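Re: [home-automation] Can any of them clear a table yet?
Date: March 2023

On the list, a member in Brasov wrote:

> We run a small guest house and the kitchen is short one person
> again. I keep seeing clips of arms putting dishes away. Is any of
> this ready to buy, or should I stop reading about it and hire
> someone for June?

Hire someone for June.

I have spent a fair amount of time around arms working on table setups, and the short answer is that they can do parts of the job. They can pick up one thing they have been taught and put it in one place. A breakfast table is a mix of things, and the mix is where the trouble starts.

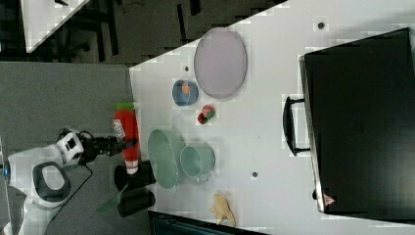 A bottle lying down needs a different grip from one standing up. A mug is easy by the rim and hard by the handle. Plates are the worst, because a flat plate gives two fingers nothing to get under. Your kitchen help deals with all of that without thinking, and also knows which plates still have food on them.

Here is how I would sort your list of chores, based on what I have seen.

1. Moving single items between known spots. Close to usable. The Stostis people told me they logged 1009 tries with cups and bowls, and they were happy with the result. Those were their own cups on their own table, so allow for that.

2. Putting things into or taking them out of a pan, tray or bin. Mixed. A can in a round pan sounds simple, but the side of the pan gets in the way of the fingers, and the can may roll when touched. 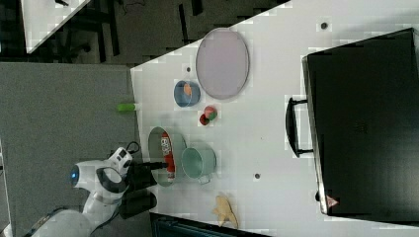 3. Washing up. Buy a better dishwasher. Loading it by arm is still a lab project as far as I know. Drasia quoted me for a loading cell last year and then withdrew the quote.

4. Wiping down. I have no experience with this one. Someone else may want to answer.

If you still want to try, Kariuki rents a single arm by the month. You would need a person standing by all day, so it won't fix your staffing.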